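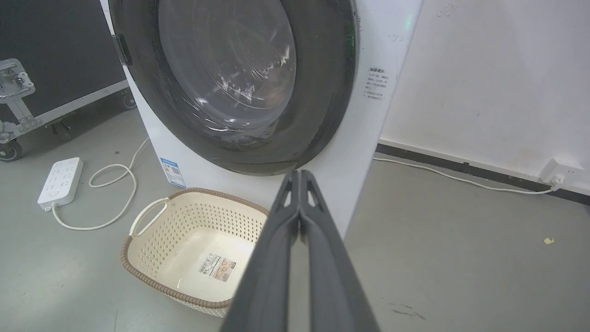 Home Economics for Adults, Lutamton Evening School
Unit 3: Washing with a front-loading machine
Teacher: Benedetta Rinaldi

In the last lesson we sorted the clothes by color and by fabric. Today we continue with the loading.

1. Put the basket on the floor, close to the door of the machine. Take the clothes from the basket piece by piece and look in every pocket.

2. Load heavy pieces and small pieces together. A single towel turns badly and the machine shakes. Leave a space of one hand above the clothes.

3. For mixed cotton we use 40 degrees in this course. Wool has its own program, see Unit 5.

4. Before you close the door, pass a finger along the rubber. A sock caught there can let the water out.

5. At the end wait for the click of the lock. Do not pull the handle before.

Words to learn: drum, lint, spin, rinse, load, latch, detergent.

Homework: copy the care symbols from three pieces of clothing you have at home and write the meaning of each one. Give the paper to me or to Shengli Li in room 24.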